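Skultness Shared Workshop
Minutes of the April meeting, Caster build group
Filed under: Minutes, Build Nights, Robotics

We got going at 7:10 in the evening, a little behind time because the kettle was slow and we were all enjoying catching up (welcome back to those who had been away over the winter!). The minutes of the last meeting were read and agreed, with one correction: the wire order came to $143, and the earlier figure left out the shipping.

1. Caster, progress on the arms and hands

Most of the evening went to this, and happily so. Both hands are on and cabled, and we are now working through handling the two printed parts, the black bracket and the white block, at the long table.
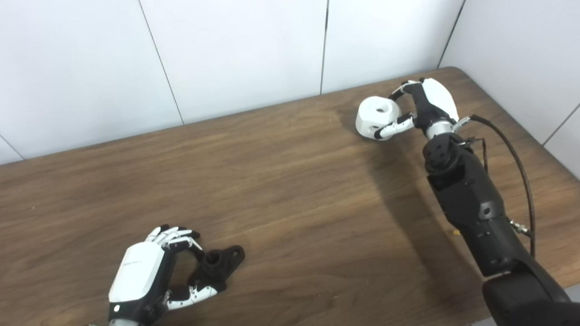 Black bracket by the left hand, white block over on the right, in both of these.

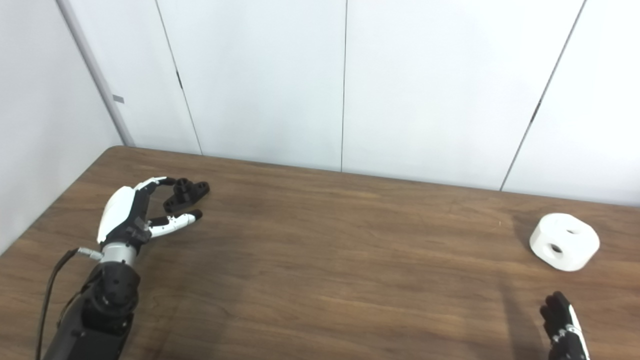
Vilho Seppälä felt that we were asking too much of the thumb on the bracket, and that the grip ought to be taken around the raised boss, with the flat parts left alone, even if that means bringing the wrist in at a steeper angle than any of us likes. He added that he would sooner have ten slow, dull grips in a row than one fast one that makes everybody cheer. There was a good long talk about this, which wandered off into garden gates and back again, and in the end it was agreed to try the boss grip first and to leave the speed setting where it is until the next meeting.

The grip log now stands at 377 entries for the left hand and 165 for the right. The right hand has some catching up to do, so it gets the first hour on build nights through the end of next month. Please write your entries in the log the same evening, and please put which hand! Several pages had to be puzzled out from the handwriting.

2. Cables

The question came up of whether to clip the cables down along the forearms or let them keep their loops. Views were mixed. A tight cable pulls when the wrist turns all the way over, and a loose one can catch on things. We will try soft ties on one arm only and compare. Ties are in the second drawer, under the sandpaper.

3. Money

There is $1,046 in the build fund. Agreed to spend up to $165 of it on spare finger joints and a fresh roll of black filament, and to hold off on the bigger power supply until we have heard back from Cuautle about the used one.

4. Irkalari visit

Our friends at the Irkalari workshop have asked to come by and see Caster, and we would love to have them. Vilho will write back and offer them two evenings. It was suggested that we bake something, and this was warmly received, though no names were put down. A sheet is on the door.

5. Any other business

The small hex keys have gone missing again. If they are in your coat, all is forgiven, just bring them back.

Meeting closed at 9:25, with a good deal of talking on the steps afterward.

Recent minutes
March: Wiring the wrists
February: Choosing a table height
January: Build fund and tool list
Notes from the Cuautle swap night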